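Good practice for fetch-and-place tasks with a humanoid in a kitchen corner

Updated 24th September by Andri Marti

These are the working rules we follow at Hultia when a walking robot handles drinks, jars and other household items next to furniture and appliances. They sit on top of your own risk assessment and don't replace it. If the maker's manual is stricter on any point, follow the manual.

Before you power up

Clear the work surface. Leave one object on it, the one named on the task sheet, and put everything else in another room. Use plastic containers with screw caps, and check each cap by hand. Glass is not allowed until a task has passed 30 clean runs with plastic.

Stand the object upright and well in from the edge of the table. Then look at it through the head camera before anyone enables the arms. 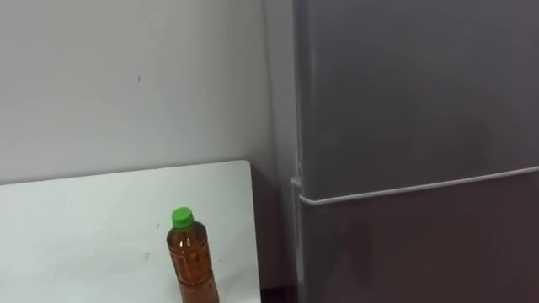 Write the start position on the task sheet and initial it. If the object is moved later, even by a little, cross out the old entry and write a new one. Hubert Leitner keeps the blank sheets in the Dravutthorpe office and will send you the Cù version if you work with that controller.

Check the floor next. Walk the whole area in which the robot may step, and pick up leads, mats and packaging. Cables on the robot itself should be looked at with the arms moved by hand through the full reach. Any that hang near the hand need extra care, as they can knock over a light object before the fingers get to it.

First approach

Run the first approach at the lowest speed setting. One person holds the stop button and does nothing else. A second person may watch the screen, but stays outside the marked area.

Bring the hand in open, from the side, and pause it short of the object.

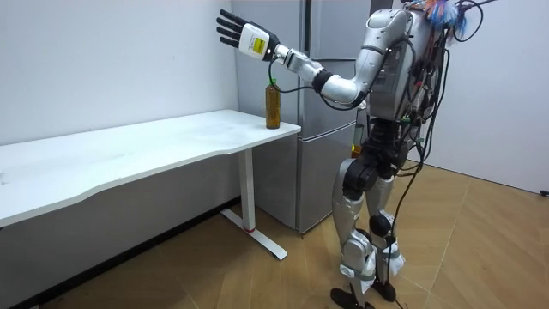
Open hand near the bottle at the corner of the desk.

During the pause, check three clearances: hand to object, forearm to table edge, and elbow to the nearest appliance. If you can't see one of them, stop and change your viewpoint – don't guess from the model on the screen.

Working beside a fridge

Doors change the space the arm has to work in. Treat door open and door closed as two separate tasks, each with its own sheet and its own slow first run.

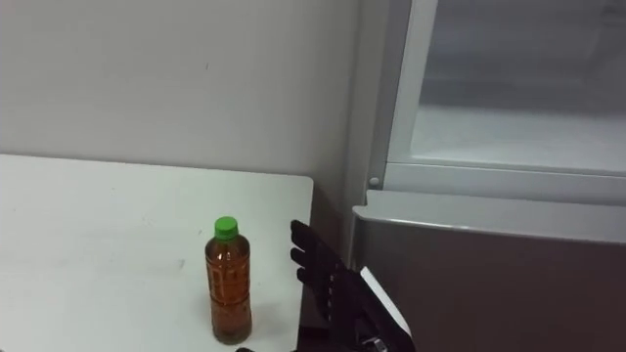 Keep fingers, wrist and covers out of the gap between table and appliance unless the planned path needs to pass there. Set a force limit for contact with the door as well as for the grip. People must not reach into the fridge while the arms are enabled.

Stopping and recording

Stop the run if the object tips, if a cable catches, or if anyone steps inside the marked area. Disable the arms before you pick anything up. Log the stop in Grolusance with the time and the speed setting, and keep the entry for 14 days after the task is closed. A near miss is logged in the same way as a contact.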